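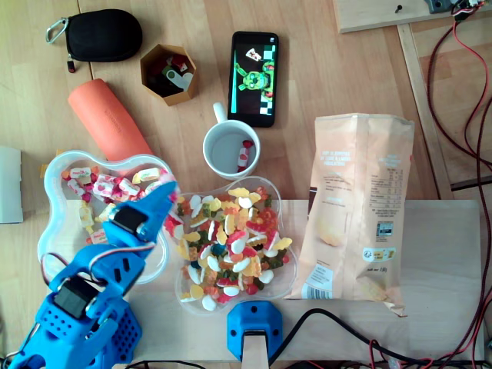

What does it mean to teach a robot by demonstration?

A person performs the task first, either by guiding the arm by hand or by operating it from a matching controller, while the joint positions and the camera views are recorded together. A control policy is then trained on those recordings, so that the arm can attempt the same task without a person at the controls. The operator doesn't write out each movement as a program. Teaching by demonstration is the principal subject of instruction and research at Votden.

About Votden

Votden is an independent school of practical robotics. We offer instruction to working adults, technicians and teachers who wish to learn how robot arms are taught, and we conduct applied studies on behalf of companies that are considering small-scale automation. The school was established by Ikhsan Yusof and Rhiannon Lloyd, who continue to direct it. Mr. Yusof is responsible for teaching and for the equipment on which courses are given. Ms. Lloyd is responsible for applied studies and for the school's collection of recorded demonstrations.

Our courses are held in a single shared workroom. Enrollment in each course is limited so that every participant has regular time at an arm. Participants work in pairs, with one person operating and the other keeping the written record, and they exchange places at the end of each session.

Our approach to instruction

The school's courses begin with handling. On the first morning, participants move an unpowered arm through its full range and learn where each joint reaches its limit. They then proceed to remote operation, in which a leader arm held by the operator sets the position of a follower arm on the table. Most participants find the gripper more difficult than the arm itself. Small, light objects are useful for this stage of the work, and wrapped candy has become a regular material in our introductory course.
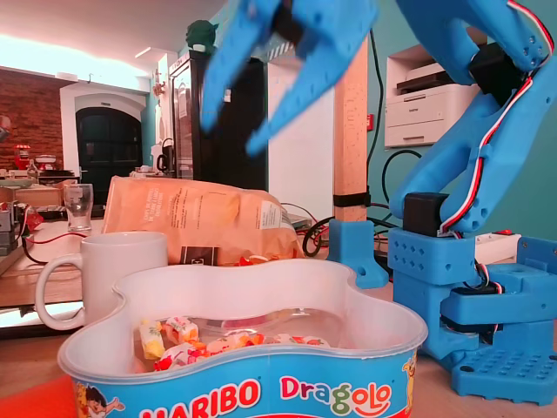
Once a participant can complete a task by remote control at an even pace, recording begins. A demonstration is accepted into a training set only if it starts from the agreed rest position, contains a complete attempt at the task and ends with the arm under control. Attempts in which the operator hesitates for a long period are kept in a separate folder and reviewed in class. Deliberate recoveries, in which the operator misses an object and then corrects the approach, are accepted and labeled as such.

We ask participants to vary the placement of objects between demonstrations and to write down how they did so. A set recorded with every object in the same position will usually train a policy that succeeds only in that position. This is explained in the first lecture, but it is generally understood after the participant has seen such a policy fail.

Courses offered

Foundations of Demonstration is the school's introductory course. It covers arm assembly and calibration, camera placement, remote operation and the preparation of a first training set. No previous experience with robots is required. Each pair records 40 accepted demonstrations of one task before training begins.

Demonstration for the Workplace is intended for technicians and supervisors. Participants bring a task from their own place of employment and, with the assistance of an instructor, determine whether it can reasonably be taught to an arm of the size we use. Some tasks are found to be unsuitable, and participants receive a written statement of the reasons.

The Folano Fellowship supports 2 fellows in each intake. Fellows are given extended access to the workroom and are expected to complete one documented study, which becomes part of the school's teaching material. The next intake begins in September.

Applied studies

The school accepts a limited number of studies from outside organizations. Each study is agreed in writing before work begins, and the agreement states the task, the objects to be handled and the measure by which the result will be judged. Results are reported in full to the client, including the number of failed attempts.

Our current partners are Drekness, for which we are studying the sorting of small packaged goods, and Erraji, which contributes to the design of our leader arm handles and tests them with new operators.

The collection

The school maintains a collection of 854 recorded demonstrations, each stored with its calibration file, operator notes and task description. The collection is available to enrolled participants and fellows, and former participants may apply for access in writing. Recordings made under a client agreement are held separately and aren't used in teaching without the client's permission.
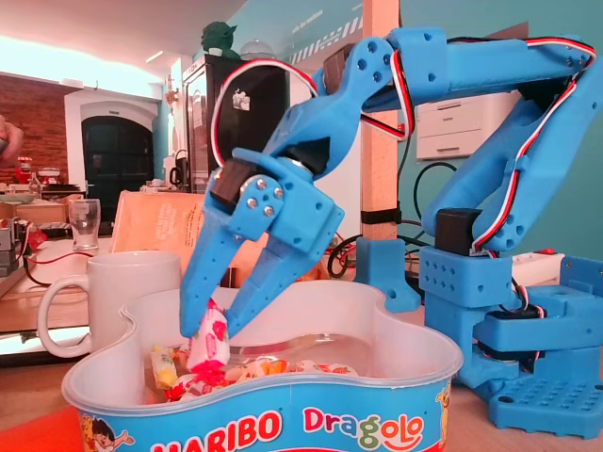 By Rhiannon Lloyd, Co-Director
Applied Studies and Collection

A note on operators

Visitors to the school often ask about the arm, its motors and the software behind it. I would ask them to consider the operator as well. A trained policy reflects the habits of the person who recorded it. If the operator approaches an object too quickly, the policy is likely to do the same, and if the operator changes methods halfway through a session, the recordings will contain two methods that don't agree.

For this reason, we assess operators separately from the policies they train. An assessment consists of 3 short tasks performed by remote control, followed by a discussion of the recordings with an instructor. We look for a steady approach, a settled grip before lifting and a release that doesn't disturb nearby objects. Speed isn't scored in the introductory course.

We also limit the length of recording sessions. Remote operation requires close attention, and the quality of demonstrations declines when an operator is tired. Pairs are expected to exchange places on schedule, even when a session is going well.

Visiting and enrollment

The workroom is open to prospective participants on Monday afternoons by appointment. Visitors may try the leader arm under the supervision of an instructor. Applications for all courses are made through the enrollment office, and applicants to the Folano Fellowship should include a one-page description of the task they propose to study.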